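Planning the Equipment Purchase for a Dishwasher Loading Station
Student project report, Millet Technical College, August 2025
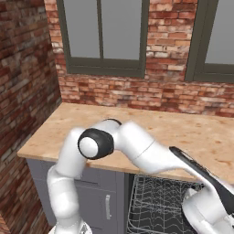

Figure 1. Simulated kitchen with the arm reaching over the countertop and the gripper pointing down toward the open dishwasher.

1. Background

Our group was asked to prepare a purchase plan for one robot arm and everything that must stand next to it. The task of the future station is to load a household dishwasher. The college wanted a plan which can be read by the people who approve money, so in this report we write little about control software and more about what must be bought, in which order, and what can wait.

We did all the layout work in simulation. The program was already on the college computers and we did not need a license. This decision saved us money, but it also gave some limits, which are described in section 4.

2. What the simulation was used for

The first question was the reach. An arm with short reach is cheaper, and our first draft of the budget had such an arm. In the model we placed the arm in front of the counter, because in the real room there is a wall behind it and the ceiling cannot carry a mount. From this position the forearm has to pass over the counter and the gripper must still come down to the rack. With the short arm the elbow was almost straight before the gripper came to the far corner of the rack. We changed to the next size.

The second question was the place of the base. We tried 20 positions and wrote for each one if the arm could reach the whole rack without touching the counter edge. Only 3 positions passed. All of them are on the left side of the dishwasher, and this means that the cabinet on that side will be hard to open when the arm is installed. We recommend that nothing needed every day is stored there.

The third question was the height of the stand. A low stand is more stable, but the elbow then comes too close to the front edge of the counter. We chose an adjustable stand, although it costs more than a fixed one.

3. Equipment and budget

We compared offers from two suppliers, Trunetti and Justareo. Both can deliver an arm of the needed size. Trunetti includes the controller in the price, and Justareo sells it separately but gives a longer warranty. After we added the controller to the second offer, the difference became small. We propose Trunetti, mainly for the shorter delivery time.

The smaller items were harder to plan than the arm. In our first list from June we forgot most of them:

Adjustable stand with floor plate: 400 dollars
Spare finger pads for the gripper: 200 dollars
Emergency stop button with longer cable: 200 dollars
Splash covers for wrist and gripper: 400 dollars
Set of plastic plates and cups for tests: 20 dollars

The dishwasher itself is not in the list. The college has a used one in storage, but its rack must be measured before the finger pads are ordered. If the rack has narrow spaces between the wires, wider pads will not go in between the plates.

For the stand we asked also the workshop at Grodham, which makes metal frames for other departments. Their price was lower, but they could not give a date, and the arm cannot be unpacked without a place to fix it. So we kept the ready-made stand in the budget.

4. Limits of this plan

The simulated dishwasher is always in good position and its rack does not bend. A real rack moves on its rollers when something pushes it, and we could not estimate how much. There is also no water in the model, therefore the splash covers are included by our judgment and not by a test result.

We also tested only with an empty counter. In use there will be dirty dishes on it, and the forearm needs free space above them. A tall pot can be a problem. We suggest to repeat the reach test with objects on the counter before the final place of the stand is marked on the floor.

5. Proposed order of purchase

The arm and controller should be ordered first, together with the stand. The emergency stop must arrive before the first power-on, so it belongs to the same order. Splash covers and finger pads can be bought in the second order, after the rack is measured. The test dishes can be bought at any time from a local store.

One point is still open. The electrical outlet near the counter shares a line with the dishwasher, and we did not receive an answer if both machines may run on it at the same time. If a separate line is needed, its cost must be added to the budget.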